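**Celebrity Profiles and Biographical Writing: Handout 5**
Tutor: Kimie Shimada
Issued Tuesday, May 11, 2021

This handout accompanies the lecture on short biographies of entertainers, presenters and their families. Students should read it before the seminar and bring one published profile of their own choosing.
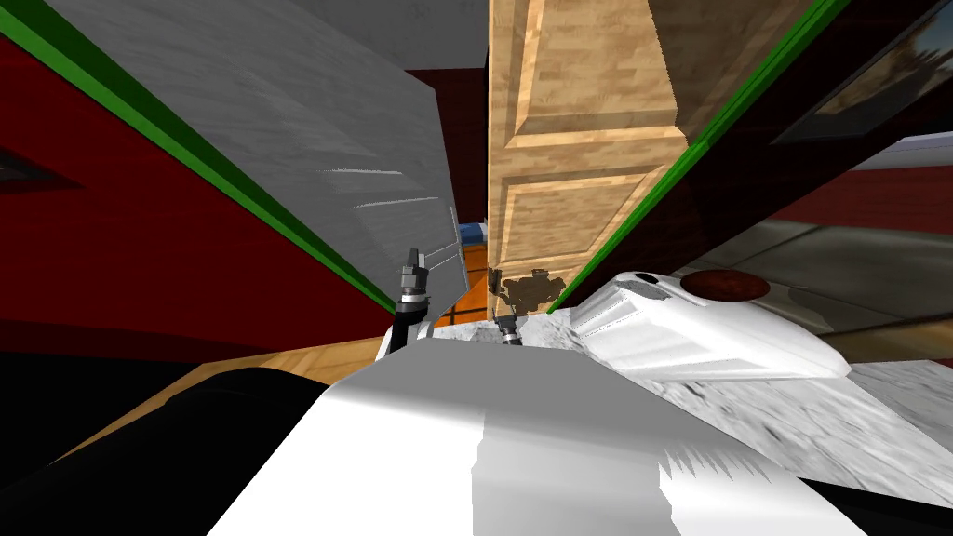
*Reading time: 2 minutes*

## Relatives of well-known people

A large share of celebrity writing concerns persons who are known chiefly through someone else: a former spouse, a sibling, a child. Such persons have often given no interviews. The writer must therefore establish what is on the public record and leave the remainder unsaid. A date of birth may be stated only where a reliable source gives it. An age worked out from a year alone should be marked as approximate, as it may be wrong by a year.

Marriages and separations require particular care. Students should distinguish between

- the date on which a couple parted,
- the date on which the parting was made public, and
- the date on which a divorce was granted.

Many online profiles run these together. An allegation made by one newspaper does not become a fact through being repeated in twenty others, and the profile should name the first report wherever it can be traced.

## Worked case: the Ulton profile

The set text is the profile of the actress Delia Ulton, supplied in the course reader. It runs to 113 words and contains two statements of her age which do not agree. It also describes her as the former wife of the broadcaster Martin Smits, although the couple's engagement was ended before any wedding took place. The error appears to come from a magazine caption and was still being copied the following October.

Note also the sentence on family background, which claims descent from a theatre manager at Grondham in 1827. No source is offered. A claim of this kind should be removed or attributed; it should never be softened with "reportedly" and left in place.

## Homes and private life 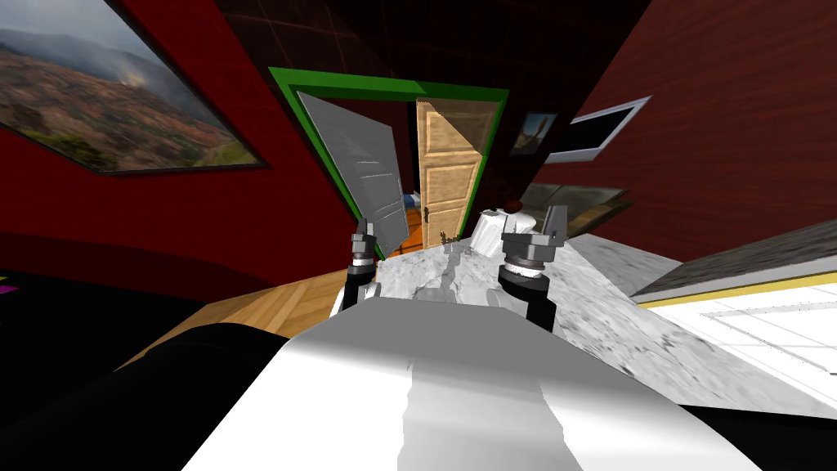
Readers of celebrity profiles expect a paragraph on the subject's home, and it is here that unsupported detail most often enters. The price of a house, its address and the names of those living in it should be left out unless the subject has chosen to disclose them. Furnishings may be mentioned if they have been shown publicly, but the wording must keep to what can be seen. Deep red walls and a countertop of white and grey marble may be recorded in those terms. "A lavish kitchen worth a fortune" may not, as it makes a judgement about cost that the writer is in no position to support.

## Net worth

Figures for personal wealth are to be treated as unverified unless drawn from company accounts or court papers. The Ciltiment page in the reader gives an estimate with no method stated, and students should not cite it.

## Preparation for the seminar

1. Underline every factual claim in your chosen profile.
2. Mark each claim as sourced, unsourced or contradicted.
3. Rewrite the opening paragraph using only the sourced claims.

Written work should be submitted on one side of paper, with the original profile attached. Queries may be addressed to the tutor during office hours.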